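The Man Who Fixes Your Blender for the Price of a Sandwich

8/22/24

Leandro Iglesias does not throw knobs away. He doesn't throw much away, judging by the shelves in the back of Clukano, the repair shop he has run for eight years, but knobs get special treatment. They have their own drawer. The drawer has an annex.

"People come in with a perfectly good appliance and one missing piece," he says. "The maker wants you to buy a new appliance. I want you to buy a ring."

By ring he means a gear ring, the toothed kind that sits inside a housing and does all the work while the housing gets the compliments. Iglesias draws his own replacements and has them made in small batches. His catalog runs to 3,476 parts, which he describes as "a start."

I ask how he tests them. He looks at me the way my dentist does when I mention flossing.

"On a table," he says. "You put the pieces on a table and you look at them. Half the bad ones, you can tell right there."

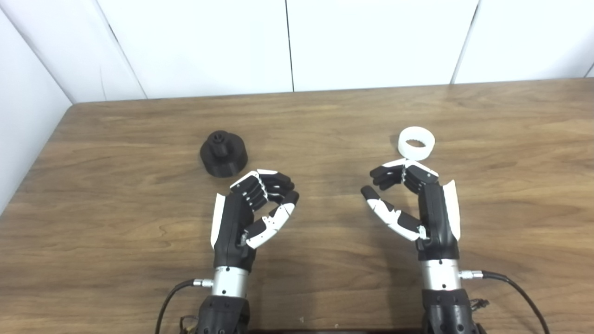
The looking can take a while. Iglesias likes bare wood and one or two parts at a time, a habit he picked up from Derek Holroyd, his first boss, who once made him search a cluttered bench for a spring until it got dark.

"Derek never found out it was in my shoe," he says.

Teeth are where the trouble lives. Too shallow and they slip. Too deep and the thing binds up, usually during somebody's dinner party. Last June he remade the same ring six times for Yvonne Crabtree, a customer with a pepper mill she had inherited and strong feelings about grind.

"She sent back five," he says. "She was right about four."

Has he thought about expanding? He has, for one afternoon. An investor offered to put Clukano in 400 stores, and Iglesias asked who would answer the phone. The investor said there wouldn't be a phone.

"So I went back to work," he says, and slides open the annex – he has remembered a knob he wants me to see.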